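The Hand That Came to Stay

By the time Haris Yousafzai had wheeled the second crate into our office and gone looking for a cup of coffee, I had already made up my mind to like the Okau, and I should admit that before going any further. It is a tabletop arm with a five-figure price everywhere else, but Vevavetti rents it for 300 dollars a month, setup visit included, and I have always had a soft spot for anything that arrives with a person who knows how to plug it in.

The visit took most of a January morning. Haris used to fix looms at Barasa, and he has the patience for it (he answered the same question of mine twice, bless him!). His advice was to raid the kitchen and the kids' shelf, and to give the arm a real muddle to sort through: snack bags, a plush toy, a number cube, a screwdriver-like tool, a cardboard box. 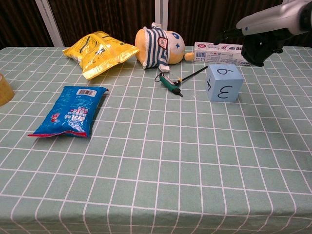

The rental runs a minimum of 7 months, and that gave me pause, as did the manual, a stout thing that seems to have been written for the Brakmont factory line and never quite brought home. But the phone support is lovely, open until 12 at night, and I have called it more often than I'd care to tell my editor. If you have a spare table and a curious household or classroom, I'd say ask for the setup visit and keep the coffee warm.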